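Saturday, late

Slip fault again on the right finger of gripper two. Logging it here before I write the proper report, as the proper report will be shorter and I will forget the order of things by Monday.

Started at 8 with the usual open and close cycles on the bench. Both tools tracked within limits and I signed the sheet. Moved to the bed setup after that. The task list had the open box in the middle, fruit and wrapped goods to be moved by one hand, soft items by the other. Yetunde Nwosu ran both grippers and I sat on the floor with the laptop and watched the traces.

First fault at attempt 3. Small mandarin, light squeeze, and the width reading on gripper two stuck at its last value for most of a second after the fingers had moved. The fruit was dropped from a low height onto the sheet. No damage to fruit or tool. I put it down to a loose plug, reseated it, and we carried on. In hindsight that was the point to stop and do it properly.

We then went up in size to see whether the fault followed the load or the opening width. The large orange needs the fingers well apart, so the linkages sit in a different part of their travel. 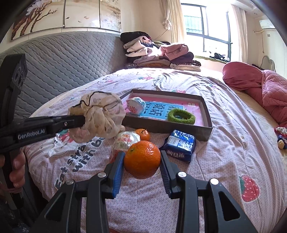

Large orange in one gripper, scrunchie in the other. Box behind.

The wide grip was fine on the trace for a long run. The fault came back at attempt 29, this time on closing, and the reading jumped instead of sticking. The logger took the jump as a real movement and kept recording without a warning. That bothers me more than the drop. A stuck value is easy to find afterwards. A false movement looks like data, and if it goes through to Asness with the rest of the batch they will train on it.

Soft items gave no trouble. The other gripper held the scrunchie with no fault in the log at any point, so I am treating this as local to gripper two and leaving the shared clock and the software alone for now.

Stopped at attempt 45. Yetunde wanted to finish the list and I said no. She had also felt a slight catch in the handle on two of the later closes and hadn't mentioned it, thinking it was her grip. Asked her to call out anything like that straight away, whatever the trace is doing.

Checks done tonight, power off: pivot pins have no play that I can feel. Pads seated. Cable has a flat spot near the strain relief, on the inside of the bend, and when I flex it there the continuity meter drops out every few tries. So probably the cable, though the catch in the handle isn't explained by that.

To do: swap the cable with the Gevo spare, colour-tag the old one, repeat the bench cycles with the handle flexed. Mark everything from attempt 3 onward as suspect. Ask Effiong for a jump limit in the logger.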